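Notes for the short course at Satesura, Jul 14, 2018
Miroslava Hutsuliak

Hi again! I promised I'd type these up before you all forgot what my whiteboard scribbles meant, so grab a coffee and keep them next to your sketchbook.

## Color first

We spent most of the morning on orange, and I'm not sorry. Orange plastic is tricky to draw well, especially when it's a little see-through. The edges usually look pale and peachy, and the thicker or more sunken parts go deep and strong. If you fill the whole shape with one marker you get a traffic cone (I have a drawer full of those from my own student days).

Start with your lightest orange everywhere, let it dry, then go back over the channels and hollows. I use 5 layers at the most. Leave the paper bare for highlights if you can stand to!

## Taper and curve

A tapered part with a rounded end needs its center line drawn first, very lightly. Then:

- Mark the wide end and the narrow end before you touch the sides.
- Let the two sides slant differently if that's what you see. Matching them up is a habit from drawing vases.
- Bend any stripes with the surface. Ends lower than the middle, and shorter as you get near the tip.

The orange finger below has four off-white stripes, and the one nearest the tip is the narrowest. Look at how the darker orange shows between them, and at the shallow scoop under the pale pad near the top.
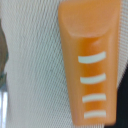 ## Before next time

Do 10 small thumbnails of any one plastic thing from your kitchen, then one bigger drawing in color. Read page 258 in the Leltari workbook, plus the bit on soft edges right after it. Bring your blending stumps, and if you borrowed my gray marker in January, bring that too.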